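Out and About > Visits > Can It Do the Dishes Yet?

An afternoon at Prodside, where the robots are learning to tidy up
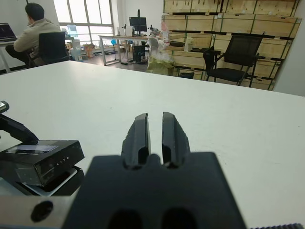 I have been promised a robot that does chores since I was in grade school, and I've been patient, by which I mean I have complained at every opportunity. So when the Prodside lab in Sirnley held its open day in April, I took the bus out to see how close they were to relieving me of my laundry. The room was less futuristic than I'd hoped. Crates of pale wood were stacked up to one side, done up in green strapping, and a man in a beige jacket sat at his laptop with his back to a two-finger gripper and its big white table. I took this as a vote of confidence in the machine.

Songül Canpolat, who ran our tour, began with dish towels. The robot's job was to fold one in half, twice. It pinched a corner, lifted, thought it over, put the corner down and pinched the same corner again. The first towel took 9 minutes and came out as a sort of triangle. The second was better. My own towels look like the first one, so I kept quiet.

Cups went well. It can pick up a mug by the rim and set it on a shelf, and it did so over and over while a small boy from Gosbridge kept moving the shelf to try to fool it. He managed it once. Spoons are apparently harder than mugs – they lie too flat for the fingers to get under – and Canpolat said a wet spoon was nobody's favorite.

Then came the shop-floor half. Tarun Negi used to manage a hardware store and now spends his days teaching the arm to restock. His test is a bin of mixed boxes that have to go onto the right shelf, label out. On his last full run it placed 67 out of 80. I asked what a new hire would get. "All of them," he said, "but he'd want lunch."

Negi doesn't expect to hand a night shift over to it soon. He'd let it face up shelves after closing, with somebody in the building, and he'd keep it well away from the light bulbs.

Coffee was in the hallway, poured by a person. The biscuits were good. I had 2 and put a third in my coat for the bus, then went home and folded my own towels, badly, in under a minute.

Contact | © Mac Suibhne Visits | Back to top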